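Communiqué de presse – vendredi 13 mars 2020
Diffusion immédiate

**Garkgate lance « Trois flacons, un bac » : trier son armoire à pharmacie sans y passer le dimanche**

Armoire qui déborde, flacons sans étiquette, sirop ouvert depuis on ne sait quand. On connaît tous. L'atelier Garkgate ouvre en mai un cycle de séances gratuites consacrées au rangement des médicaments à la maison. Inscriptions dès maintenant, places limitées.

Le principe est simple : on vient avec son sac, on vide tout sur un établi, on trie, on repart avec ce qui reste. Deux heures. Pas de cours magistral, pas de diaporama. Un grand bac pour ce qui part, un petit contenant transparent pour ce qu'on garde sous la main.

« Les gens arrivent en s'excusant du désordre. Il ne faut pas, c'est pareil chez moi », explique Chaimae Belkadi, responsable du programme. « Au bout de vingt minutes ils ouvrent les flacons, ils lisent les dates, ils se parlent d'un établi à l'autre. »

Le matériel reste volontairement banal. Bacs en plastique, établis en bois, flacons de démonstration. Rien à acheter sur place.

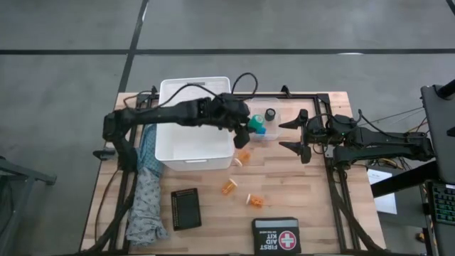
**MATÉRIEL & MÉTHODE**

Sur l'établi en bois clair, un grand bac blanc aux coins arrondis, un contenant transparent plus petit à côté, et trois flacons orange à capuchon blanc couchés devant. C'est à peu près tout ce qu'il faut. Le bac a une poignée découpée dans le rebord, pratique pour le sortir d'un placard haut.

La méthode a été mise au point avec Maksym Skoryk, préparateur en pharmacie. Dans l'ordre : vider, regrouper par personne, lire les dates, écarter. On ne transvase jamais un médicament dans un autre flacon, meme propre. Les boîtes vides et notices à part. Les périmés et non utilisés sont rapportés en pharmacie par chaque participant, Garkgate ne collecte rien.

Pour les foyers avec enfants : séance spécifique animée par Nabila Ramadan, sur les hauteurs de rangement et les placards qui ferment à clé. Les enfants ne participent pas à cette séance là.

**INFOS PRATIQUES**

- Séances : trois dates en mai, le samedi matin, calendrier envoyé à l'inscription
- Durée : 2 h, pause café comprise
- Capacité : 31 personnes par séance
- Lieu : salle Jasińska, rez-de-chaussée, accès de plain-pied
- Tarif : gratuit, inscription obligatoire
- À apporter : vos médicaments dans un sac fermé, vos lunettes, un feutre

Une fiche récapitulative, éditée par Flilumix, sera remise à chaque participant. Version gros caractères sur demande, à préciser au moment de l'inscription.

**À propos de Garkgate**

Atelier associatif de rangement et d'organisation domestique. Cuisine, buanderie, papiers, et maintenant pharmacie familiale.

**Contact presse**
Teresa Pietrzak, atelier Garkgate
Visuels et demandes d'interview sur simple appel, de préférence le matin. Réponse dans la journée.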